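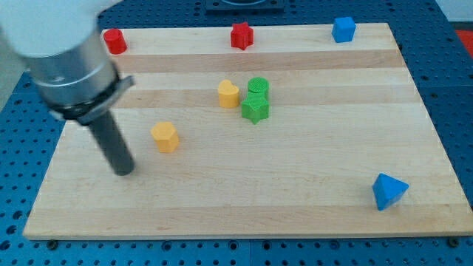
Grollness Wood Movement Records

Readings of width and moisture for solid and glued-up boards kept in an unheated workshop. The set covers 25 boards and was put together for people who build tabletops, doors and drawer fronts and want real numbers to check their shrinkage tables against.

Maintainer: Adelmo Bellini
Data entry and checking: Rafia Bhutto
Last updated: 23 Jul 2021

What's in the folder

boards.csv – one row per board, with species, cut, finish and starting width
readings.csv – one row per reading, 151 rows
room.csv – temperature and relative humidity in the workshop at the time of each visit
notes.txt – remarks from the paper logbook, typed up as written

Columns in boards.csv

board_id: a letter for the species and a number, such as M4 for a maple board.
species: maple, cherry, white oak or ash. Common names only.
cut: flat, quarter or mixed. Glued-up panels are marked mixed unless every strip came from the same plank.
finish: none, oil or varnish. Both faces and all edges got the same treatment.
start_width_mm: width across the grain on the day the board went on the rack.

Columns in readings.csv

board_id: matches boards.csv.
visit: visit number, starting at 1.
width_mm: the mean of 2 caliper readings taken at the pencil marks.
mc_pct: moisture content from a pin meter, corrected for species. Blank for varnished boards, which we did not want to puncture.
cup_mm: the gap under a straightedge laid across the face. Negative values mean the board is crowned.

How the readings were taken

Boards stood on edge in an open rack with spacers between them. The rack is on the north wall of the Nitulcombe workshop, away from the door. Width was measured at the same pencil marks every time. The calipers were checked against a gauge block before each visit, and the meter was checked against its test plug.

The first visits were made in October. Visits were not evenly spaced, so please use the dates in room.csv and don't treat visit numbers as a time scale.

Known problems

The pencil marks on A3 were sanded off by mistake and redrawn. Widths before and after that point should not be compared.

Board C2 opened along a glue line over the winter. Its later widths include the gap. They are left in, with a remark in notes.txt.

Room humidity comes from a single dial hygrometer, which reads high in cold weather. We have not applied a correction – if you have a good one, send it.

Oak readings from the pin meter jump around more than the others. Bhutto thinks the pins were landing in the rays on the quartersawn boards. We haven't tested this.

Using the files

All files are plain comma-separated text in UTF-8. Decimals use a point. Empty cells mean no reading was taken; there are no zero placeholders.

To get percent change, subtract start_width_mm from width_mm, divide by start_width_mm and multiply by 100. Shrinkage comes out negative.

The Brzozowska worksheet that some users ask for is kept separately and uses older board numbers. Don't merge the two without the lookup table in notes.txt.

License

Free to use and share with credit to Grollness. Corrections are welcome – please give the board_id and visit number.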